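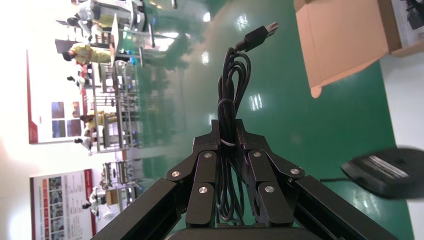 검정 USB 케이블. 길게 접어서 한 바퀴 감은 상태, 옆엔 열린 골판지 상자

케이블 정리 & 포장하는 날 사진 모음

일요일 오후, Pleltex 작업실. 급하게 올림. 설명은 나중에 보충할게요 (아마도)
서랍 2개 분량 케이블 꺼내서 종류별로 나누고 접고 묶고 상자에 넣기. 생각보다 오래걸림. Tasto 쪽으로 보낼 것부터 먼저 하고 나머지는 다음주에.

접는 법은 다들 제각각인데 이번엔 길고 좁게 접는 걸로 통일. 동그랗게 말면 상자 안에서 자리를 너무 먹어요. 묶을 때 너무 꽉 조이지 말것. 커넥터는 위로 나오게 해두면 나중에 찾기 편함. USB-A 아닌 건 따로 빼주세요, 섞이면 다시 다 꺼내야 되요.
상자는 5개 준비. Skestetti 라벨은 아직 안 붙임. 테이프도 모자라서 더 사야함..

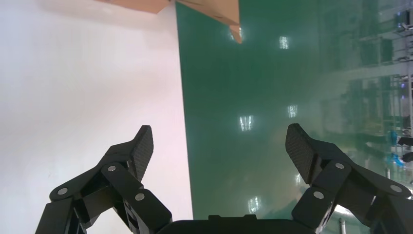
초록 바닥이랑 흰 면 경계 쪽. 바닥 광택 꽤 남

바닥색은 볼때마다 마음에 듬. 조명 비치면 오른쪽처럼 색이 연해 보여요. 케이블 떨어뜨리면 검정이라 바로 보이는 것도 좋고.
라벨 붙인 사진은 다음에 추가 예정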